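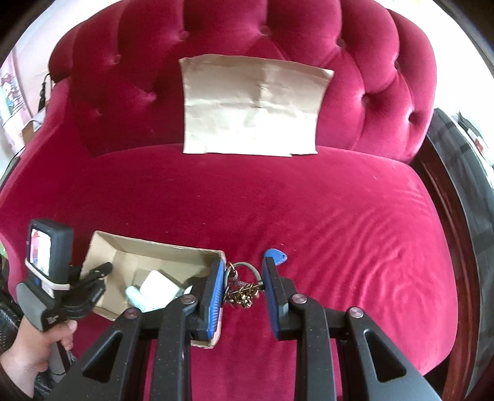
Teste no sofá: a garra preta de dedos azuis e o chaveiro

Garra manual caseira: as chaves escorregam, o que mudar?
Pessoal, estou apaixonado por este projeto! Montei a garra em casa, tudo preto, com almofadas azuis nos dedos. Caixa de papelão ela pega que é uma beleza – já argola de chaveiro cai em 4 de cada 6 tentativas. Alguma dica?

Skekier
Que máquina linda! Troque as almofadas por silicone mais macio e confira a folga dos pivôs – na minha, meia volta de parafuso resolveu.

Pleltilo511
aperta mais forte kkk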